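The Last Set Standing

By Tín Khúc

Every household owns two sets of crockery: the one it uses and the one it is saving.

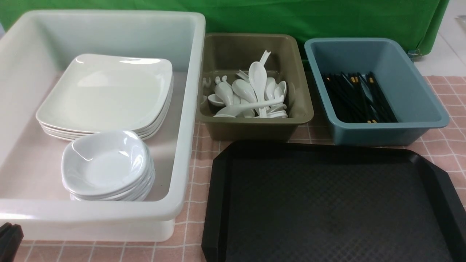 When exactly do the good plates come out? At Christmas, in theory, and for a visitor grand enough to deserve them, who has so far failed to ring the bell.

My mother's good set was made by Stiltov and lived behind glass for 30 years. It had gold rims and a gravy boat with its own saucer. We ate off chipped seconds from the market while the Stiltov looked on. In October, when she moved to the flat, I unpacked it and found it had been used 10 times, by her reckoning, and one of those was to check that it was all there.

I asked at Sturkura, the second-hand shop by the station, what such a thing might fetch. The man behind the counter led me to a back room holding 55 complete dinner services, every one of them somebody's best. They won't go in the dishwasher, he said, and they won't go in the microwave – the gold sparks. He offered me a tenner for the gravy boat.

So the Stiltov came home with me, and on the first night I served beans on toast on it. My mother came to supper that week and watched me put a fork to the gold rim. She said nothing until the washing-up, when she took the cloth out of my hand and did it herself.

She has since asked for two of the plates back. They are in her cupboard, I'm told, behind the ones she uses.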